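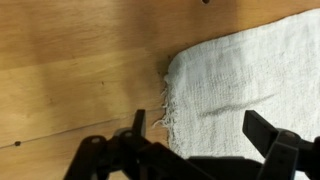 Light wood, with the grain running in long soft bands.

Hi Pascal,

Spring update on the Bakska recordings, a bit longer than the last one because a lot has moved since we talked.

The big news first: 31 people have now sat down with us and told their stories about the ferry years in Clostatham, and we have 3,028 minutes of talk on the drive. I had promised you fewer people and shorter sessions, but once somebody gets going about the winter the river froze you don't want to be the one looking at the clock. A couple of them came back for a second visit with a shoebox of letters (one shoebox was mostly recipes, and I copied out four of those for myself).

Transcribing is slower than I hoped. An hour of talk takes me most of a day, longer if two sisters are both speaking and neither one waits for the other. I've finished 1,732 minutes and checked them against the sound. The rest is in rough form, fine for searching, not fine for quoting. I tried the automatic transcript that comes with our Flondereo account and it did well with the younger voices and badly with everybody over eighty. It kept turning the name of the ferry, the Mao, into "now" or "mow," so I had a lot of sentences like "we all got on the now." I still use it for a first pass and then fix it by ear.

Money. The second payment went to headphones, a better microphone, bus fares for people coming in from the far side of the river, and the drive plus its backup. There is 200 dollars left in the travel line. I'd like to move it to printing, if you're okay with that, and I'll wait for your yes before I spend any of it.

Permissions are the part I was worried about, and they're in good shape. Everybody has signed the basic form. Five people want certain passages kept closed while a relative is still living, so those are marked in the file list and stored in their own folder. One man changed his mind after his daughter heard the recording, then changed it back. I've asked him to take the summer to think it over.

What I didn't get to: the map. I wanted every landing and store that people mention pinned to a street plan, and all I have is a long list with a lot of disagreement in it. Three people put the ticket office in three different spots and all of them are very sure! I'd like to push this to the fall and do it properly with the old tax rolls.

Next up is the listening evening in May. We'll play short clips, serve coffee, and leave plenty of time for arguing about the ticket office. Please come if you can — the good chairs go early.

Let me know about the travel money.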